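Search this site
Enter keyword or form number
Search

Sostach Form 24: Tabletop and Kitchenware Inspection, with Comments

Site: Udano, ground floor, Lobo room
Date of inspection: June 22, 2018
Inspected by: Bernadette Chevalier
Area contact: Romain Pichon
Previous inspection: April, same form, earlier revision

Result codes: P = pass. C = pass with comment. A = action required. N = not checked.
A code of A must have a name and a due period next to it. Items coded N carry over to the next visit.

Section 1. Table and mat

1.1 Table stands level, no rocking under hand pressure at the corners.
Result: P

1.2 Tabletop free of chips, lifted edging and sharp spots.
Result: C
Comment: Rough spot on the underside of the rear edge, found by touch. It is out of normal reach. Sand it when the table is next turned over.

1.3 Mat lies flat, corners down, no curl.
Result: P
Comment: The April form recorded a curled front corner. The mat has been turned end for end and the corner now lies down under its own weight.

1.4 Mat does not slide when a loaded item is pushed by hand.
Result: P
Comment: Tested with the dish rack, plates in place. The rack moved on the mat before the mat moved on the table.

1.5 Small items on the mat have a base wide enough to stay upright when bumped.
Result: C
Comment: The small dome bell with the light blue top is stable. The narrow items stored in the mesh cup are fine as long as they go back in the cup. A pen left on the mat will roll if the table is knocked.

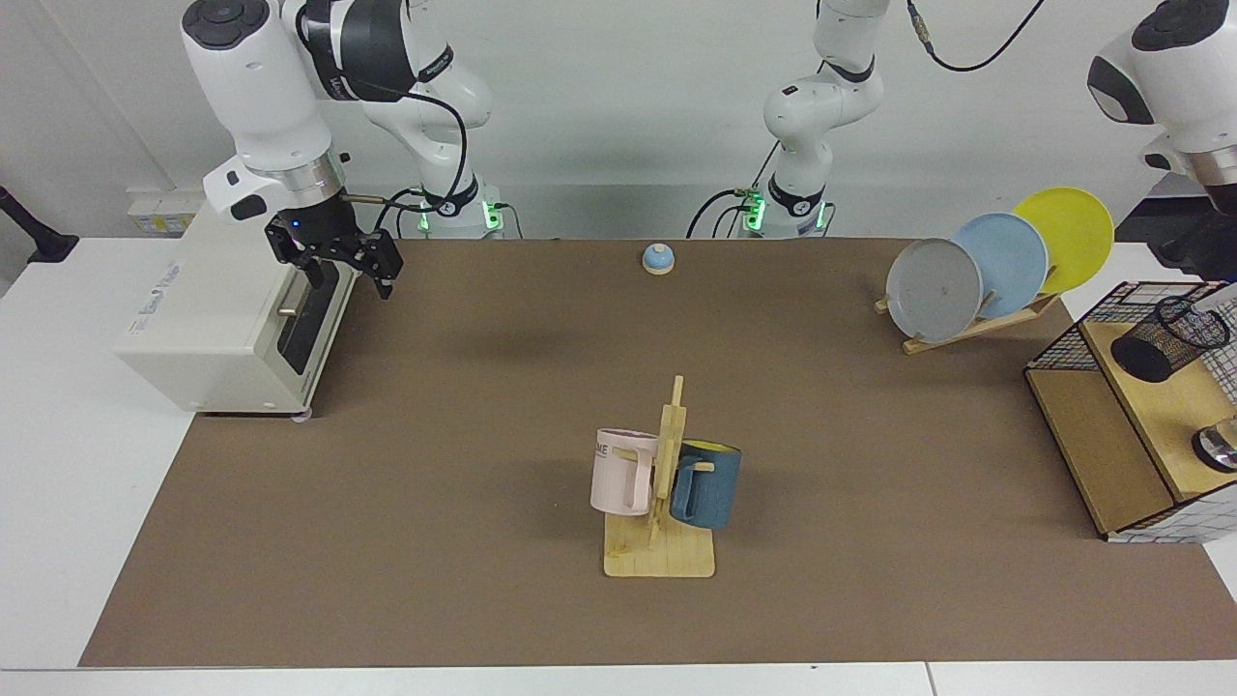

1.6 Mat cleaned with a damp cloth only, no solvent.
Result: P
Comment: Romain Pichon confirmed the cleaning method. The bottle of solvent listed in April has been moved to the locked cabinet in the corridor.

Section 2. Dish rack and plates

2.1 Rack slats and pegs tight, no splinters.
Result: C
Comment: One peg turns in its hole when twisted by hand. It does not pull out. A drop of wood glue is enough. Let it cure for 24 hours before loading the rack.

2.2 Plates sit fully in the rack and do not lean past the end.
Result: P
Comment: Checked with the gray, light blue and yellow plates standing together. All lean the same way. Load from the back so the largest is not forced in against the others.

2.3 Plates free of chips and cracks.
Result: P
Comment: Rims checked with a fingertip, front and back. No sharp spots.

2.4 Plates free of residue.
Result: C
Comment: Small marks on the face of the gray plate, and a small brown speck near the center. Wash and recheck. If the marks stay after washing, treat them as glaze marks and write that on the sheet so the next inspector does not start over.

2.5 No plate stored flat where another plate can slide onto it.
Result: A
Comment: A light blue plate was lying flat at the rack with the upright plate overlapping it. Plates go in the rack or in the cabinet. Contact between two rims is the usual cause of chipping at this station, and the replacement log for April lists a plate lost that way.
Responsible: Romain Pichon. Due: 5 working days.

2.6 Rack positioned so that no part overhangs the table.
Result: P

Section 3. Mug tree and mugs

3.1 Base flat on the mat, no wobble.
Result: P
Comment: Wobble was recorded in April. The base has been planed and now sits flat.

3.2 Post tight in base.
Result: P
Comment: Hand twist, no movement. The glue line at the foot of the post is clean.

3.3 Pegs tight, no cracks where they meet the post.
Result: P
Comment: Each peg loaded with a full mug for 20 seconds. No sag and no sound.

3.4 Mugs hang with the handle fully over the peg.
Result: C
Comment: The pink mug has a loop handle and seats well. The teal mug with the yellow interior also seats, but needs a small push toward the post before it is released. Hang it first, while there is still room for the hand.

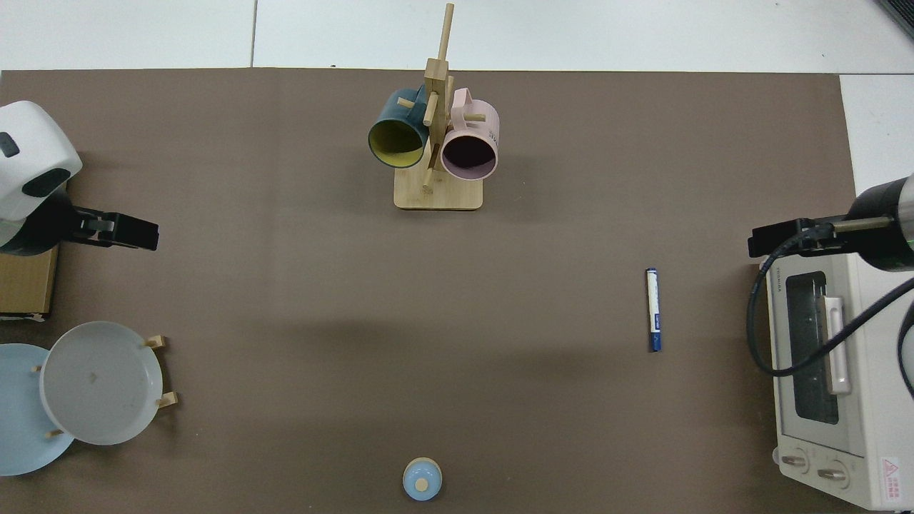 3.5 Load is shared between the sides of the tree.
Result: C
Comment: The tree passes with mugs on both sides. With both mugs on one side it can be tipped by a light push at the top of the post, and it should not be left that way, even for a short time. If only one mug is in use, hang it on a lower peg.

3.6 Mug rims and handles free of chips.
Result: P
Comment: Handle joints checked by hand for hairline cracks. None found. The printing on the pink mug is intact and does not come off when rubbed with a damp cloth.

3.7 Tree stands back from the table edge by at least a hand's width.
Result: P
Comment: The position of the tree varies during the day. The hand's width applies wherever it stands. Gavau has asked for a taped outline on the mat. I do not recommend one. Tape edges lift, collect crumbs and make item 1.3 harder to pass.

Section 4. Boxes, containers and loose items

4.1 Cardboard boxes dry, closed or empty, and not used as a stand for breakables.
Result: C
Comment: The flat tan box at the side of the mat is dry and sound. Do not set plates on top of it. The lid will not carry a plate evenly.

4.2 Round containers have lids that fit.
Result: N
Comment: The small light blue round container was not opened at this visit. Carry over.

4.3 Pens capped or retracted when not in use.
Result: C
Comment: Ink on the mat is hard to remove without solvent, and solvent is excluded under 1.6. The dark stain reported in April has faded and does not need further work.

4.4 Pens and other writing tools returned to the mesh cup at the end of the session.
Result: P
Comment: The cup stands on top of the cabinet and is stable. Do not overfill it. When the contents stand much higher than the rim, the cup becomes top-heavy.

4.5 Glassware kept inside the cabinet and not on the table.
Result: P
Comment: Glass with the dark metallic rim was behind the grid at the time of the check.

4.6 Wire grid on cabinet firmly attached, cut ends bent in or capped.
Result: A
Comment: One cut wire end at the rear is not capped. It caught my sleeve. Fit a plastic cap or file it down.
Responsible: Romain Pichon. Due: 5 working days.
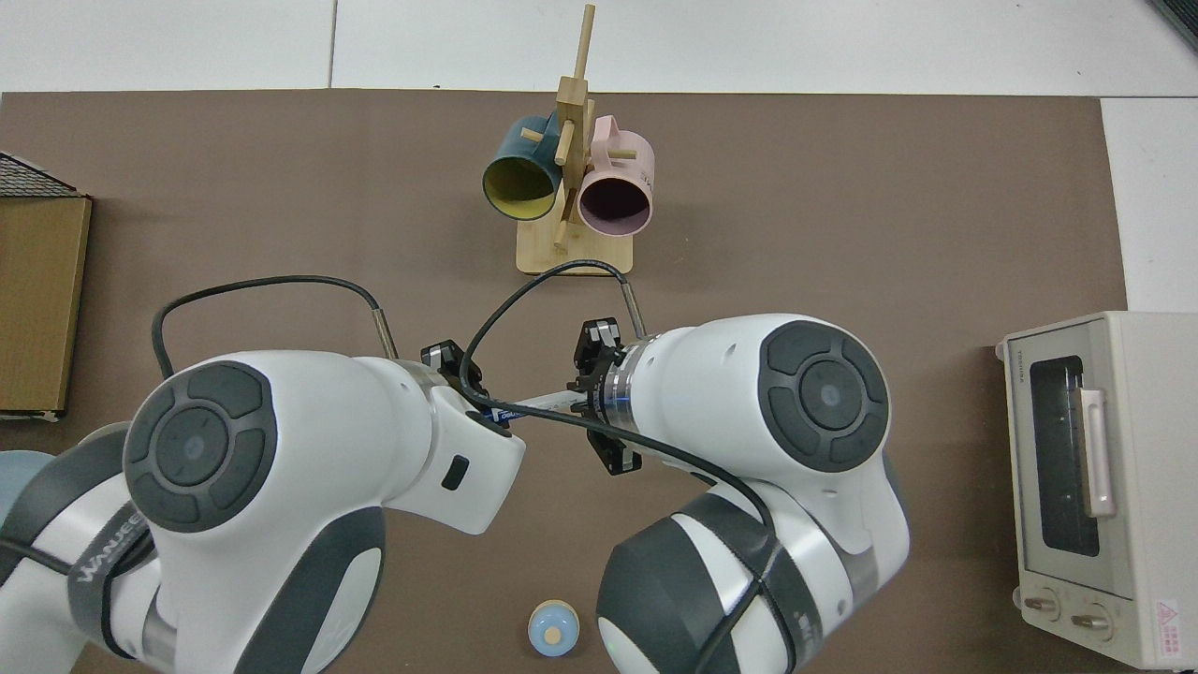 Section 5. Toaster oven

5.1 Oven stands on all its feet.
Result: P
Comment: Checked by pressing down on each top corner in turn.

5.2 Door opens and closes without sticking. Handle tight.
Result: C
Comment: The handle has slight play. Tighten both screws from inside the door with the oven unplugged. Do not overtighten. The glass is fixed by the same screws and will crack if they are forced.

5.3 Door glass free of cracks and chips.
Result: P
Comment: The glass is tinted, so use a flashlight held at a low angle. Cracks do not show well from the front.

5.4 Control knobs turn freely and stop at the off position.
Result: P
Comment: Both knobs checked. Leave both at off when the oven is not in use, including when it is unplugged.

5.5 Oven unplugged before it is moved or turned.
Result: C
Comment: The oven is often set at an angle on the mat so that the door faces the middle of the table. This is accepted. Turn it by lifting. Dragging it marks the mat and loads the feet sideways.

5.6 Mat not exposed to heat.
Result: A
Comment: The mat is not rated as a heat-resistant surface. If the oven is to be switched on, place a rated board under it first. Until the board arrives the oven is to be handled cold only. Surface limit for the mat is 70 degrees C, per the purchase record held by Gavau.
Responsible: Romain Pichon. Due: before the oven is next powered.

5.7 Clear space above and behind the oven when powered.
Result: N
Comment: Not applicable at this visit. Carry over together with 5.6.

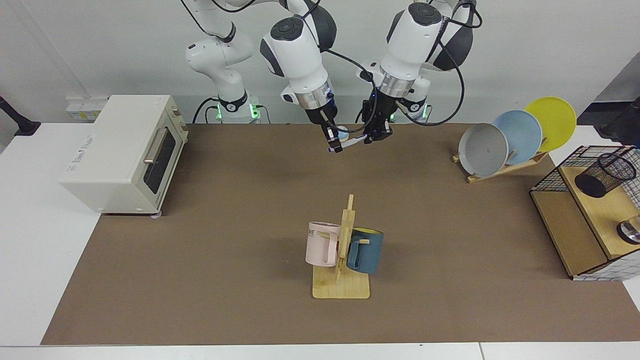 5.8 Crumb tray present and clean.
Result: P
Comment: The tray was pulled out fully and put back. Empty it over the bin and not over the mat.

5.9 Cord and plug undamaged.
Result: P
Comment: Full length passed through the hand. No cuts, no soft spots, pins straight.

Section 6. Floor and surroundings

6.1 Floor tiles near the table clean and dry.
Result: P

6.2 No loose tiles and no raised grout.
Result: P
Comment: Checked on foot along the side of the table where people stand.

6.3 Wall-mounted box behind the table closed, label in place.
Result: P
Comment: Yellow label in place. Keep tall items away from it.

6.4 Dustpan and brush available in the room for broken ceramic.
Result: C
Comment: Present, but stored behind the door where it is hidden when the door is open. Put a hook on the open wall side.

Open actions

2.5 Plate storage. Romain Pichon, 5 working days.
4.6 Wire end on cabinet grid. Romain Pichon, 5 working days.
5.6 Heat-resistant board. Romain Pichon, before next power-on.

Carried over: 4.2, 5.7.

Glue for 2.1 is in the top drawer of the Lobo supply cart. Return the signed copy to Bernadette Chevalier once the three actions are closed, with the washing result for 2.4 written in the margin.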